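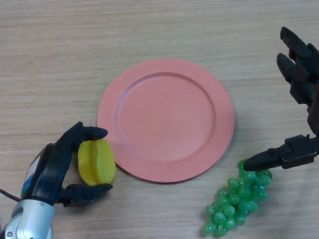
About Bindier

Bindier is a weather services company. We prepare site forecasts, icing alerts and after-the-fact weather records for customers who have to make operating decisions based on surface conditions: road departments, parking lot contractors, school districts, small airports and utilities. We do not publish a general public forecast and we do not sell advertising.

What we do

Our work falls under two headings, forecasting and measurement. Most customers buy both, but they are billed separately and either can be ordered alone.

Forecasting covers the next 6 days. The first 2 days are issued in hourly steps and the rest in blocks of six hours. Each site forecast gives air temperature, dew point, wind speed and direction, precipitation type and amount, and pavement temperature where a pavement sensor is installed. Precipitation type is given as a probability for rain, freezing rain, sleet and snow. A single most likely type is also listed, for customers whose software accepts only one value.

Measurement covers the stations themselves. We install them, calibrate them, collect the readings and store them. The network stands at almost 300 stations, most of them on customer property. Readings are sent every five minutes in normal operation and every minute when the air temperature at the station is close to freezing.

How a forecast is made

Model output from public weather centers is collected as each run becomes available. It is corrected for each site using past error at that site, sorted by season and by wind direction. The correction step runs in a system we call Nyamweya, which also compares the newest run with the ones before it and flags sites where the forecast has changed by more than a set amount.

A forecaster reviews every flagged site before the forecast is released. Unflagged sites are released automatically and checked at the next shift change. Forecasters can override any value. Overrides are logged with the original value, the new value and a short reason, and the log is open to the customer.

Shift changes are at 6 a.m., 2 p.m. and 10 p.m. local time at the main office. From November through April a second forecaster is on duty overnight.

Stations and sensors

The standard station is the Nesport. It carries a shielded temperature and humidity sensor, a barometer, a heated wind sensor and a heated precipitation gauge. Pavement and subsurface probes are optional. The station runs on line power with a battery backup, or on a solar panel at sites without service. Solar stations do not run the gauge heater, and their frozen precipitation amounts are marked as estimated in all reports.

Temperature sensors are exchanged on a two-year cycle. Sensors removed from the field are tested before cleaning and again after cleaning, and both results are kept. If the first test shows an error outside the stated limit, the affected readings are marked back to the last good check. We do not delete readings. Marked values stay in the record with a code that explains the mark.

Snow depth is measured by an ultrasonic sensor at sites that request it. Drifting and blowing snow reduce the accuracy of this method. For contract disputes and billing thresholds we recommend a manual board measurement in addition to the sensor, and we supply the boards and a one-page procedure.

Records and reports

Godoreck is our archive. It holds every station reading, every released forecast and every override. Customers can request a certified record for a given site and period. A certified record lists the readings, the sensor serial numbers, the most recent calibration results and any marks applied. Standard turnaround is two business weeks. Rush requests are accepted outside the winter season only.

Verification results are published to customers each month, with the December and January results also broken out by storm. Temperature is scored by mean absolute error. Precipitation type is scored against the station record and, where available, against customer observations. Missed icing events and false alarms are listed individually with the lead time of the first alert.

Company background

Bindier began as a station maintenance contractor for county road departments. Forecasting was added when several of those departments asked for forecasts tied to the pavement probes already in the ground. The company has 14 full-time forecasters and a separate field crew. It is privately held and owned by its employees.

Working with us

New sites need a survey before installation. The survey checks exposure, distance to buildings and trees, power, and cellular signal. Sites that do not meet the exposure rules can still be installed, but the shortfall is written into the station description and appears on each report.

Contracts run from one winter to the next. Orders for winter service should reach us by the end of August so that installation can be finished before the ground freezes. Station owners keep their data if they leave, and an export of the full record is provided at no charge.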